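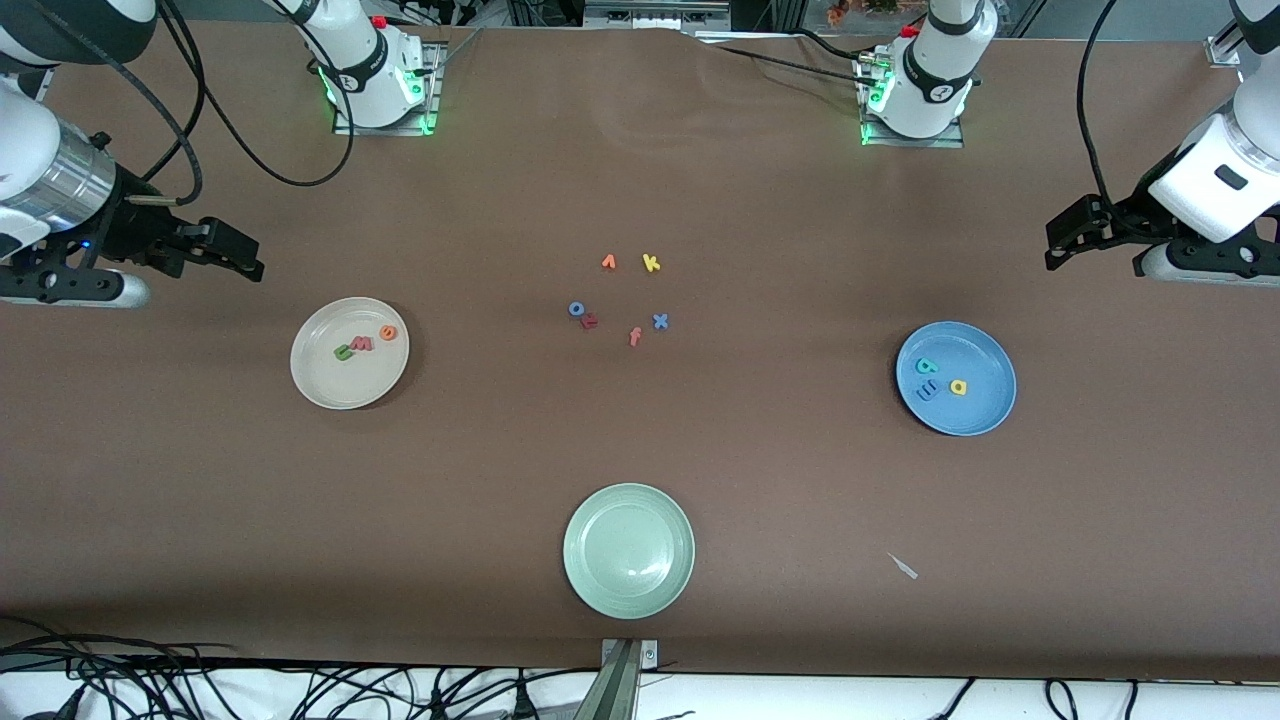 Foam letters and three plates on a brown cloth.

Hendolden Pulse and Recovery Set

Resting and recovery pulse readings from secondary school pupils, put together for biology lessons on the heart and circulation.

Maintainer: Chaltu Mersha
Data checks: Bushra Lodhi
Last updated: Wednesday, July 30, 2025

What is in it

The set covers 83 pupils at two schools, Hendolden and Flotmont. Each pupil took a resting pulse at the wrist, did three minutes of step-ups, then took the pulse again straight away and once a minute until it was back near the resting value. 74 pupils have a full record. The other nine stopped early or missed a reading, and their rows are kept with the gaps left blank.

Files

pulse_main.csv -- one row per pupil
pulse_recovery.csv -- one row per reading after exercise
notes.txt -- teacher remarks, lightly edited

Columns in pulse_main.csv

pupil_id: a random code, not linked to any register
school: H or F
age: whole years, 12 to 15
rest_bpm: resting pulse, beats per minute
peak_bpm: first reading after exercise
recovery_min: minutes until the pulse was within five beats of rest
method: finger count or clip sensor

That makes 7 columns. Earlier copies also had a column for favourite sport. It was filled in so unevenly that we took it out in June.

How the readings were taken

Finger counts were made over 30 seconds and doubled. Pupils sat for five minutes before the resting reading. At Flotmont a clip sensor was used for half the group, and the two methods do not always agree. The sensor tends to read a little higher just after exercise, when a pupil counting by hand is likely to miss beats. Please do not mix the two methods in one average without saying so.

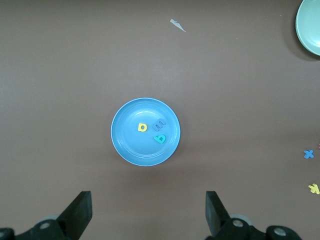

Can I use the set to say what a healthy pulse is for a teenager?
The readings are too few and too rough for that. They are good for practising graphs, means and ranges, and for talking about why pulse rises with exercise. Anyone worried about a real pulse reading should speak to a doctor or school nurse.

Known problems

Blank cells mean no reading. Zero is never used.
A doubled 30-second count is always an even number, so the finger count values bunch up on a graph.
In 14 rows the age was corrected after a check against the paper sheets. Copies downloaded before this update still have the old values.
Step height was not the same at both schools. Flotmont used a gym bench, which is higher.

Consent and privacy

Parents and pupils agreed in writing. Names, birth dates and form groups were never typed in. Paper sheets were shredded once the checks were finished.

Use

Free for teaching. If you change the values, rename the file before passing it on. Send corrections to Chaltu Mersha with the pupil_id and the column name.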